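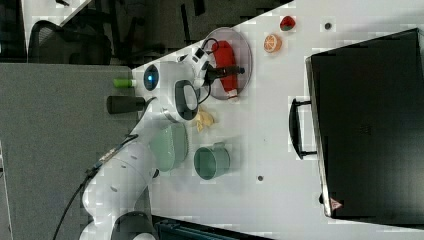 The kitchen practice table at Prurdale is kept on a short stock list, and the occupational therapist who maintains it prefers it that way. She has run the daily living room there for two years and agreed to go through the table setup for the Quinlan newsletter, on condition that the piece stick to the equipment.

The top is white throughout. "White gives contrast with almost anything you put on it," she said. "A gray plate still reads as a plate. A pale yellow item is the worst case, and I leave one in the set on purpose."

The play food is toy grade: a strawberry, a banana, a citrus half. Real fruit was dropped in April. "It bruises, it rolls differently every time, and it has to be replaced. With toys I can repeat a task and compare."

The dishes follow the same reasoning. Bowls and plates are in muted colors, and the rims are what she checks before buying. A thick rounded rim can be gripped by someone with a weak pinch. A thin one gets tipped.
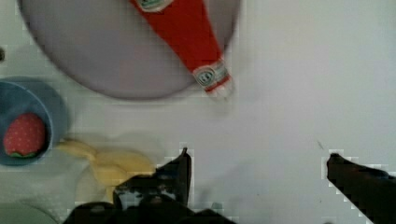

Tableware and condiments

The ketchup bottle gets more of her attention than anything else on the table. It is wide at the body and narrow at the neck, and she has people handle it lying down as well as standing.

"Flat on a plate, with the cap out past the rim, it's a different task," she said. "The bottle isn't level, so you have to decide where to take hold. Most people go for the neck. The body is usually the better choice."

She leaves the labels on. They show which way the bottle is turned, and she refers to them when giving directions.

Sorting comes last in the session. Food goes into a bowl, the bottle comes off the plate, and the plate is cleared. Her time limit for the full sequence is 85 seconds, a figure she took from her own notes and does not claim applies elsewhere.

Asked what she would add, she named a second bottle with a stiffer wall. The Ernow catalog has one on order for the summer.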